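Call for participants: reading panel for a code of good practice in bin-picking cells

Vanska is looking for people to join a reading and testing panel. We are writing a short code of good practice for small robot cells, the kind with one arm, one bin and one person who looks after both. The text exists as a second draft. Now it needs people who work near such cells every day and who will tell us where it is wrong.

The code is called Trolley for the moment. The name comes from the first cell it was written for and it will probably change before printing. It is meant to stand beside the official safety standards and does not replace any of them. The standards tell you what a safe machine is. Our text is about the ordinary habits around the machine: who may move the bin, what is written down after a stop, how parts are counted back, when a worn hose is changed.

Who we are looking for

We would like to hear from operators, maintenance fitters, technicians in teaching workshops and people who do risk assessments for small firms. You should have worked with an industrial or collaborative arm for at least one season. A degree is not needed. Good English is also not needed, as you can maybe see from this page, but you must be able to read a technical text of 163 clauses and write comments on it.

We have already enough robot programmers. If you are a programmer who also does the cleaning and the repairs, please write to us anyway.

What you will do

Members read the draft at home and mark each clause as clear, unclear or not possible in practice. After this there are two online meetings in the evening, and one practical day at the Hollis workshop in August. On the practical day you will go through a cell with the draft in your hand and make a written inspection. Travel to Hollis is paid by us if you send the receipts. The fee for the whole work is 200 euros, paid after the practical day — it is not a salary, and you must declare it yourself.

People who cannot travel can take part in the reading only. The fee is then smaller and will be agreed by e-mail.

What the draft is about
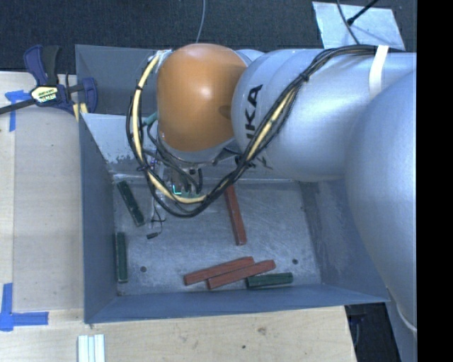

Cable dressing has caused the most discussion between us so far, and it is the chapter where we need the most help. The draft says that every bundle outside the arm must be tied at fixed distances, that the loop at the wrist must be long enough for the full turn, and that no loose end may hang in the picking area. The first two rules can be checked by anybody with a torch. The third is harder. In a cell like the one here, the black and yellow cables go in a wide loop around the orange cover and are held with dark ties, but a thin black wire with a small connector also hangs down towards the floor of the bin, where the painted blocks are lying. Should an inspector write this as a fault, or as a remark? Two of us say fault. Kalevi Ahonen, who edits the chapter, wants a remark with a date for correction.

Other chapters where comments are wanted: fixing of bins and tables, marking of floor and table zones, wear on bin surfaces, handover between shifts, and the logbook. The logbook chapter is the longest and perhaps too long.

How to apply

Write to the panel secretary, Shiyu Song, by Saturday, June 6, 2020. Put "Trolley panel" in the subject line. Tell us in half a page what cell you work with, what your tasks are, and one rule at your workplace that people do not follow. Please do not send a full CV. You may leave out the name of your employer — we do not publish it in any case.

We will answer every application. Selected members receive the draft as a PDF, and on paper if they ask for it.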